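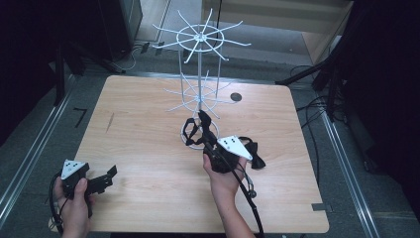

Expositor giratorio de alambre blanco, de dos niveles, sobre la mesa.

Cuaderno del taller de tintura — Dilolgate, sede de Brastport
25 de octubre
Anotado por Cillian Sheehan
Última actualización: diciembre

Asunto: repetición de la receta 364 (gualda sobre lana, con alumbre) y comparación con la serie anterior.

Se retoma la receta 364 a petición del departamento de tejidos, que ha rechazado la última entrega por falta de uniformidad entre madejas. El tono solicitado es un amarillo limpio, sin deriva hacia el verde. La ficha original no indica la procedencia del agua ni el tiempo de enfriamiento, dos omisiones que conviene subsanar antes de autorizar una nueva tirada.

Material. Lana Szalai de dos cabos, sin blanquear, de la misma partida que la entrega rechazada. Se pesan en seco 200 g, repartidos en madejas iguales y atados con hilo de algodón en forma de ocho, con holgura. En la serie anterior las ataduras estaban demasiado prietas y dejaron reservas claras en varios puntos; las madejas afectadas se conservan en la caja de referencias y no deben utilizarse como muestra de color.

Descrudado. Jabón neutro, agua templada, sin agitación. El primer baño salió turbio y con olor acusado a grasa, por lo que se repitió la operación. En el segundo, el agua quedó prácticamente clara. Se recuerda a los compañeros que la lana Szalai llega con más grasa de la que declara la etiqueta y que un solo lavado resulta insuficiente. Es posible que parte de las diferencias observadas en la entrega rechazada proceda de este punto, aunque no consta en el registro cuántos lavados se efectuaron entonces.

Mordentado. Alumbre al 8 % sobre el peso de la fibra seca, disuelto aparte en agua caliente y añadido a la olla antes de introducir la lana. No se empleó crémor tártaro. La ficha lo cita entre paréntesis y con un signo de interrogación, de mano distinta a la del resto del texto; mientras no se aclare quién hizo esa anotación y con qué fundamento, se mantiene fuera de la receta. La lana permaneció en el baño toda la noche, con el fuego apagado, y se escurrió por la mañana sin aclarar.

Baño de tinte. Gualda seca, planta entera troceada, en bolsa de muselina. La extracción se hizo la víspera. El líquido presentaba un color pardo amarillento que no permite anticipar el resultado sobre la fibra. Se coló, se dejó templar y se introdujeron las madejas húmedas. La temperatura se llevó hasta 60 °C y se mantuvo allí durante todo el baño. En este punto me aparto de la ficha, que pide «calor vivo, sin hervir», expresión que cada operario ha interpretado a su manera. Propongo que en la versión corregida figure únicamente la cifra.

Incidencia. El termómetro de la olla grande marca por encima del valor real. Se advirtió al contrastarlo con el de varilla y se trabajó desde entonces con este último. Queda retirado y etiquetado en el cajón del banco, pendiente de sustitución. Las anotaciones de temperatura hechas con él durante la serie anterior deben leerse con reserva.

Agua. Se hicieron dos baños en paralelo, uno con agua de la red de Brastport y otro con agua de lluvia filtrada. El de agua de red dio un amarillo más intenso y más cálido; el de agua de lluvia, un amarillo pálido, algo frío, que a la luz de la ventana tira a limón. La diferencia se aprecia a simple vista y es mayor de lo que esperaba. Para comprobar si se debía a la dureza, se añadió una pizca de creta a una tercera olla con agua de lluvia y la muestra subió de tono de manera evidente — coincide con lo que ya recogía el cuaderno antiguo en las notas sobre la gualda, que había leído sin prestarles la debida atención.

Secado. A la sombra, con las madejas separadas y giradas a mitad de proceso. Conviene no valorar el color hasta que la fibra esté seca por completo. Dos de las madejas que en húmedo parecían desiguales quedaron después sin diferencia perceptible.

Valoración del color. Se realizó con luz natural de mediodía, sobre cartulina gris, y se repitió por la tarde bajo los tubos del almacén. El amarillo del agua de red se mantiene estable en ambas condiciones. El de agua de lluvia pierde mucho bajo los tubos y llega a confundirse con el crudo, lo que desaconseja su uso en prendas destinadas a exposición interior. La muestra con creta se comporta de forma intermedia.

Solidez a la luz. Se han montado tiras de cada baño en cartones con media superficie cubierta y se han colocado en la ventana sur. Se incluyen, como testigo, una tira de la entrega rechazada y otra teñida con el amarillo comercial Stumwood que utiliza el departamento para los forros. La primera lectura queda fijada para diciembre. Hasta esa fecha no deben moverse los cartones ni levantarse las cubiertas, tampoco para limpiar.

Solidez al lavado. Prueba breve con jabón neutro y tela testigo de algodón. Sin manchado apreciable en las muestras de agua de red. En la de agua de lluvia el agua de aclarado salió ligeramente teñida; se anota, si bien una sola prueba no autoriza a extraer consecuencias.

Correcciones a la ficha de la receta 364:
— Descrudado doble, de carácter obligatorio.
— Alumbre según lo indicado en esta entrada; crémor tártaro, suprimido hasta nueva comprobación.
— Temperatura expresada en grados y medida con termómetro de varilla.
— Agua de red. Si se usa agua de lluvia, hacerlo constar en la etiqueta de cada madeja.
— Enfriamiento de las madejas dentro del baño, con anotación de la hora de salida.

Pendiente. Preguntar a Szalai si la próxima partida procede del mismo lavadero. Localizar la hoja suelta con los pesos de gualda, que no está en la carpeta de Dilolgate. Repetir la muestra con creta midiendo esta vez la cantidad añadida, pues «una pizca» adolece del mismo defecto que se ha señalado en la ficha.

Añadido de diciembre. Primera lectura de los cartones efectuada. La tira de agua de lluvia ha perdido tono; las restantes, sin cambio apreciable respecto de la mitad cubierta. Se dejan en la ventana. La hoja de los pesos sigue sin aparecer.

C. S.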